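Totes, Pouches and Other Things That Claim to Save You Time
Gallery posted 01/09/2019

I have been promised a lot by bags. Over the summer I set out to look at the plain white fabric tote and the people who say it has changed their lives, and I came back with a drawer full of totes and most of my doubts intact. The captions are mine and so are the opinions. The Tostley people, who sell a good many of these bags, were given a chance to object in July and sent me a coupon.

A note on method, for those who write in about method. I packed each tote with ordinary groceries and snacks, mostly things in shiny pouches, because that's what I buy and because shiny pouches are where a soft bag shows its weak side. I packed on a table. Guides always tell you to pack on a table, as if the rest of us had been doing it on the stairs.

1. The Prulon basic
Sold as "self-standing." I filled it with two boxes of crackers and it stood. I took out one box of crackers and it lay down. So it's the crackers that are self-standing, and I could have worked that out for less money.

2. The Vatberg long-handle
The handles are long enough to go over a winter coat, which is a real point in its favor. They are also long enough to trail off the table and catch on a chair. I have now pulled this bag onto the floor 15 times – I started keeping a tally after the second jar.

3. The folded tote
Every seller shows it folded into a neat square. Mine has been a neat square once, in the shop. After a wash it turns into something closer to a dishcloth with straps, and ironing a grocery bag is where I draw the line.

4. Snacks, upright
The common advice is to stand pouches on end along one side so you can read the fronts. Fine in a box. In a soft bag there isn't a side to speak of until something heavy makes one, so the first pouch in is leaning on nothing but good intentions. Fish tofu is a fair test here. The pack is slick, it's wrinkly, and it would rather slide than stand. 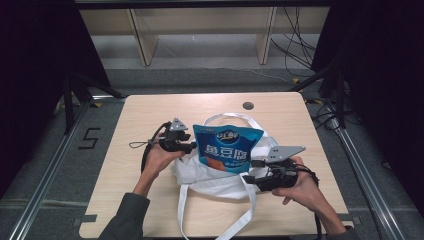
What does help, and I say this with some reluctance, is opening the mouth of the bag all the way before anything goes in. I used to hold one handle and drop things past it. With both handles folded out and down you lose less time fishing for the opening. The gain is small. I timed it over a week of shopping and I wouldn't put the result on a poster.

5. The flat-bottom insert
Ko makes a stiff panel that drops into the base. It works! The bag sits square, the pouches stay up, and you are now carrying a box with a cloth cover. I already owned boxes.

6. The "holds anything" claim
The label on one bag said it would hold 17 pounds. I got there with canned tomatoes and the seams were fine. My shoulder had a different view. I'd like to see a label that rates the person as well.

7. White, again
Why are they all white? I asked in two shops and was told it looks clean. It does look clean, up to the moment you put a leek in it. The gray one I bought for comparison looks exactly as it did when I got it, and was two dollars cheaper.

8. The drawer
I emptied the drawer at the end of all this and put back four. The others went to the thrift store, where the woman at the counter pointed to a bin of totes by the door and asked if I wanted to take any.

A few readers have asked whether the whole thing pays off against plain paper sacks. One tote seller's card says you break even after 419 trips, another says 594, and neither explains how the sum was done. I shop twice a week. On either figure the bag would need to last for years, and the Prulon already has a hole near the handle.

I'm keeping the Vatberg, jars and all. Prices and stitching notes for each bag are on the next page, with the leek stain shown at full size for anyone who thinks I exaggerate.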